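March 3, 2022. Studio B, after run-through

What a day! We got all the way through the second act of Midum without stopping, and the corps finally breathes together in the lake section. I want to get this down before I forget which fixes worked.

**Floor.** Moved the marley seams so none of them falls under the diagonal. Negin Jalali did the full run of chaînés from upstage left and didn't catch once. She came off grinning and asked to go again, so we let her. The old tape gum came up with the citrus stuff and a plastic scraper. Don't use the metal one, it scores the surface.

**Pointe shoes.** Parviz and I tried the new shellac mix on the spare pairs. Two thin coats inside the box, none on the wings, overnight on the rack. Afia wore hers for the whole adagio and says the platform still feels square, and the balances in the slow section bear her out. She held the attitude so long that Siamak had to vamp at the piano! The untreated pair went soft before the coda. I'd like to try one coat plus a little extra at the tip for the soloists who like to feel the floor more. Mojtaba wants to write the recipe on the wall. Fine by me, but in pencil until we've done a full week on it.

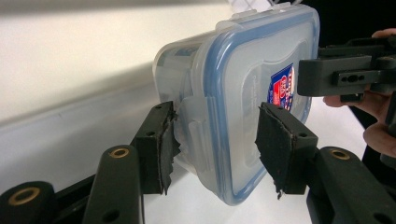

Darning next. The flat stitch around the platform is quicker than the blanket stitch and quieter on landing, which matters a lot in the entrance, where there's only a solo cello and everyone can hear every foot. Siamak sat in the back row for the comparison with his eyes shut and picked out the darned shoes every time. I was so pleased I made him do it again with the shoes swapped.

**Tempo.** The coda is now marked at the speed Afia can really dance it, a notch under where the Ahmadpour recording takes it. The fouettés look better for it: the arm has time to open, and the head isn't chasing. Mojtaba is worried the finale will sag behind it. I don't hear that yet. Try both speeds tomorrow, slower one first while legs are fresh.

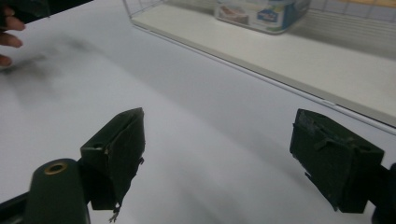 Dark jaws open over the white tabletop, the covering on the right one's inner face scratched and peeling.

**Partnering.** The press lift out of the run is so close. Parviz was taking the hip too early, so Negin's jump had nowhere to go. We walked it, then did it with just the plié and the breath, and then with the full run. On the last try she floated up there! Notes for both of them:

- Parviz: wait for the heel. Grip lands at the top of the jump.
- Negin: eyes out over the balcony, even in the studio. The back follows.
- Coming down, go through the whole foot, then turn. We keep losing a beat here.

**Costumes.** The Waremow tulle came, 30 yards of it, and it's lovely, much softer than the Sinen sample we turned down in October. It droops a bit by the sixth layer, so the bottom two will need the stiffer net. Hooks still to be moved on Afia's bodice; she can't take a full breath in the port de bras. Hook count for the whole corps is 100 and I've ordered extra.

**Rosin.** The box is down to powder again. Crush the new lumps under a cloth with the rubber mallet and sift before it goes in. Big pieces stick to the satin and leave a mark you can see from the house.

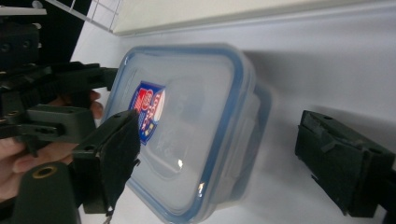
Clear box with the blue-rimmed lid, red, white and blue sticker on the left part of it.

Still open:

- Spacing for the last diagonal, with the wings in at their real width
- Whether the cello plays from the pit or from the side of the stage (I love the side, Siamak isn't sure)
- A third pair for Negin with the single coat
- Mojtaba to check the boom light that hits the second line in the eyes

Tomorrow: class first, then the coda at both speeds, then the lift while Parviz still has his shoulders.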